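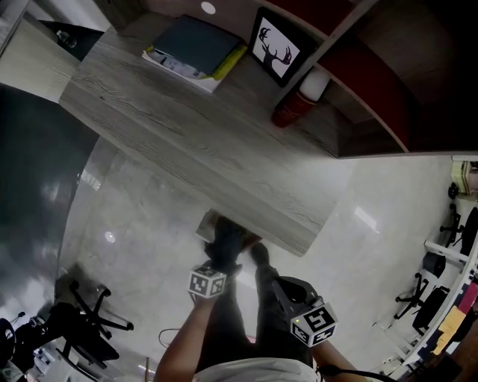

Page last changed: May

Handheld Demonstration Study: Frequently Asked Questions

The Gellari Laboratory maintains this page for partner institutions, prospective participants, and readers of the Lerkus report. Questions that are not covered may be sent to the study office through the contact form.

General

What is the purpose of the study?

The study examines whether a robot arm can learn ordinary desk tasks from demonstrations given by people holding grippers in their hands, with no robot present during recording. The method under test is called Lerkus. It converts the recorded motion of two handheld grippers into training material for a two-armed robot at our Canddale site.

Why are the demonstrations recorded in furnished offices?

Earlier work at the laboratory used a bare bench under fixed lighting. Policies trained on that material performed well on the bench and poorly elsewhere. Demonstrations are now recorded at working desks, with binders, papers, chairs, and shelving left where they stand. Polished floors and reflected ceiling lights are also accepted.

How large is the current data set?

The release contains 2,063 accepted demonstrations. A further 447 were recorded and set aside during review. The rejected recordings are kept in a separate archive and may be requested for research on data quality.

Equipment and Tracking

What are the patterned cubes on the grippers?

Each gripper carries a white cube printed with black square markers. The markers allow the position and angle of the gripper to be calculated from video. A cube was chosen over a single flat marker so that at least one printed face remains in view through most wrist movements.

What happens when a cube is hidden from view?

Short gaps are filled from the motion on either side. If both cubes are lost at the same moment, or if one is lost while the fingers are closing on an object, the segment is flagged for manual review. Loss of tracking accounts for the majority of the recordings that were set aside.

Why is the view taken from the head?

A view from head height shows both grippers and the object in most reaching tasks, and it moves with the attention of the person performing the work. The disadvantage is that the background moves constantly. Lerkus estimates head motion first and removes it before the path of each gripper is computed.

Does the method require the desk to be measured beforehand?

No. All gripper positions are expressed relative to one another and to the first moment of the demonstration. Participating sites do not need to survey the room or attach markers to the furniture.

Tasks and Participants

Which tasks are included?

The present release is limited to tasks that can be completed at or near the edge of a desk. They include picking up a small box, moving it to a named location, turning it to face another direction, and passing it from one gripper to the other. Tasks involving liquids, sharp tools, or powered devices are excluded.

Is prior experience necessary?

Prior experience is not required. Each participant completes a practice period of 20 minutes before recording begins. Practice recordings are deleted at the end of the session and do not form part of the release.

May participants stand, sit, or change position?

Participants may work in the posture they find comfortable and may step back from the desk between attempts. Chairs should be moved clear of the legs before the first attempt, and any cable should be routed away from the feet. The session supervisor is responsible for checking both points.

How is privacy protected?

Documents on the desk should be closed or turned over before a session. Reviewers examine each recording for readable personal information and for the faces of bystanders. Any recording found to contain either is withheld until the relevant portion has been masked.

Results

How well does the robot perform after training?

The principal evaluation consisted of 300 trials in rooms that did not appear in the training material. The policy completed the single-arm pick-up task reliably. Results for passing an object between arms were noticeably weaker, chiefly when the box was small enough for the fingers of one gripper to cover most of it. The full results are given by task in the Lerkus report, and we ask that readers cite those tables in preference to a single overall rate.

Was the method compared with others?

Yes. The same evaluation was run on a policy trained from demonstrations given by remote control of the robot. That policy was steadier in the final approach to the object. The handheld recordings took less time to collect and covered a wider range of rooms. The laboratory does not claim that one approach should replace the other.

Have the results been repeated elsewhere?

A partial repetition was carried out at the Vídalín Institute with its own robot arms and its own offices. The ranking of the tasks by difficulty was the same as at Canddale. Completion rates were lower for objects placed close to the near edge of the desk, and the two teams are examining whether differences in the shape of the robot fingers explain the result.

What are the known limitations?

The handheld grippers provide no measurement of force, so the method cannot teach a robot how firmly to hold a fragile item. People also make movements that the robot arms cannot follow, particularly when reaching low or across the body. Such demonstrations are removed by an automatic check, which is known to be stricter than necessary.

Access

How may the data be obtained?

Research institutions may apply through the study office. Applications are reviewed each Tuesday. Approved applicants receive the demonstrations, the computed gripper paths, and the software used to produce them.

May the data be used in commercial products?

The current license covers research and teaching only. Requests for other uses are considered individually and require a separate written agreement with the Gellari Laboratory.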